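Zurkirico Tabletop Recyclables Sorting Set
README and data card, revision 2025-12-22 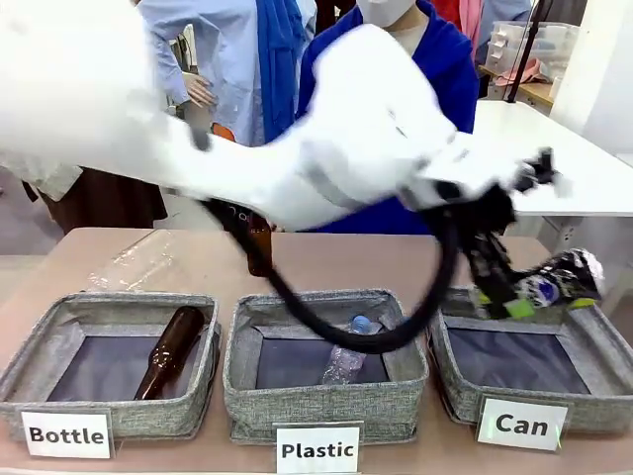
The set covers the sorting of empty drink containers into three labeled bins on a tabletop. It holds 1781 sorting rounds, each with a short text record: what was on the table at the start, the order in which items were placed, the bin each item ended up in, and whether that bin was correct. Item classes follow the wording on the bin cards.

Classes

Bottle: glass bottles. Brown glass makes up most of this class. Clear and green glass are present in smaller numbers.
Plastic: plastic drink bottles, cap on or off. A cap that has come off is recorded as a separate item and also belongs in Plastic.
Can: aluminum drink cans, whole or crushed. Steel food cans are not included.

The class name Bottle causes most labeling errors. A plastic water bottle is a bottle in everyday speech, but its correct bin is Plastic. Annotators working from memory tended to get this wrong in the first batch, and those records were checked a second time. The card text was kept as it was so that the records match the bins.

Bins

Gray fabric bins with a heathered exterior, folded rim and dark navy lining. One white label card stands at the front edge of each. Reading from the left, the standard order is Bottle, Plastic, Can. The order was changed in 15 rounds to check whether sorting followed the card or the position. These rounds have the value "swapped" in the layout field. All others have "standard".

Fabric bins give way slightly when a heavy glass bottle lands against the side. If a bin shifted enough to touch its neighbor, the round was kept and marked "bin_moved". If a label card fell over, it was stood up again before the next round.

Items

Containers came from two collection points, Bevine and Aguirre. They were emptied, rinsed and left to drain overnight. Paper labels and printing were left in place. Glass with chips or cracks was removed before use.

Cans were used in three states: whole, dented and crushed. State is recorded at the start of a round and is not updated if the can changes shape later. Plastic bottles are recorded as full shape or flattened.

Items waiting to be sorted may stand or lie anywhere on the table outside the bins. Plastic sheets and bags on the table have no class. They are recorded under "loose_material" and do not count toward the score.

Record fields

round_id: integer, unique
layout: standard or swapped
items_start: list of items with class and state
placements: list of item and bin pairs, in order
loose_material: yes or no
bin_moved: yes or no
correct: number of items in the correct bin
notes: free text, often blank

An item counts as placed when it rests fully inside a bin. A bottle leaning on the rim with its neck above the edge counts as placed if its base is inside. An item that rolled off the table is listed in placements with the bin value "none".

Splits

Train, validation and test are divided by collection day, so the same physical container does not appear in more than one split. The test split includes all swapped rounds.

Known issues

16 records have an empty placements list because the entry sheet was lost. They are kept for numbering and should be dropped before any count is made.
Dented and crushed were not separated in the earliest records. These use "dented" for both.
Separate caps are undercounted. Small caps under a plastic sheet were missed more than once.
The notes field mixes abbreviations and has not been cleaned.

Suitable use

Item classification by material, placement order, and checks on labeled-bin sorting. The set does not reflect the mix of containers in household or street recycling and should not be used to estimate it. Local rules for caps and crushed cans also differ from the ones used here.

Changes

The April revision added the layout field. The current revision adds bin_moved and corrects class entries in the first batch.

The Torkero export script reads both revisions. For the April files, set bin_moved to blank before merging.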